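Re: Moving from gas to induction, worth it in an old flat?

flerby_kitchen
Member, 300 posts

Good evening to all. We live on the third floor of an old house in Hirnmont and in June the gas will be closed for the whole building. So I must choose a new hob and I have many doubts. The fitter gave me an offer of 3,725 for everything: the hob, a new line from the fuse box, and cutting the worktop to size. Is it a normal price? And do I have to throw away my pans? I have five, two of them copper from my grandmother.

Hutsuliak
Senior member

The price depends on the cable. In my flat the fuse box is beside the kitchen door, so it was cheap. If yours is down in the cellar, they have to open the wall on each floor. Ask him to write the cable work as a separate line in the offer.

Copper will not work without a steel plate in the bottom. Try with a fridge magnet. If it holds well, the pan is good.

moss_and_butter
Member

You can buy an adapter disc for the copper ones.

Hutsuliak
Senior member

I would not. I had such a disc and it became very hot, the hob switched itself off two times during one soup. Keep the copper for the oven or for the wall.

moss_and_butter
Member

Mine works well for years already, but I only make small things with it, coffee and sauces. Never on the highest level. For soup I agree with you.

flerby_kitchen
Member, 300 posts

Thank you both. The fuse box is on the landing, four metres from the kitchen, so I will ask why the cable costs so much. Another question is the worktop. My husband wants white and shiny. I am afraid that every drop will be seen. Does somebody have a light one next to the hob?

Flurkomico
Member

We have white and I clean it maybe more often than my sister cleans her grey one, but it takes one minute. Turmeric is the only real enemy. I put a little baking soda with water on the spot, wait, and wipe. Please don't use the rough side of the sponge, a glossy surface will show each scratch when the light comes from the side.

About light, this is what I wanted to say to you. If your kitchen is dark, take the white.
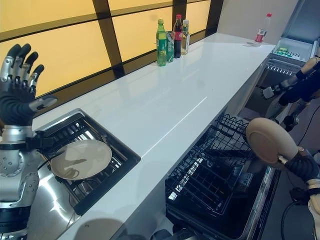

It gives back whatever light you have, also the yellow light in the evening, and a small room feels less closed. We had dark brown before and I needed the lamp at noon.

Hutsuliak
Senior member

I disagree about glossy. Matt is easier, you don't see fingers on it.

Flurkomico
Member

On matt I had grease which did not want to go away. Perhaps it was a cheap one, I can't say for all of them.

flerby_kitchen
Member, 300 posts

So we will ask for two samples and put oil on both. I wrote also to the fitter about the cable and he will call tomorrow at 5. Does anybody know if the hum of induction is heard in the next room? Our bedroom is directly behind the wall.

moss_and_butter
Member

With heavy pans almost not. My thin one sings.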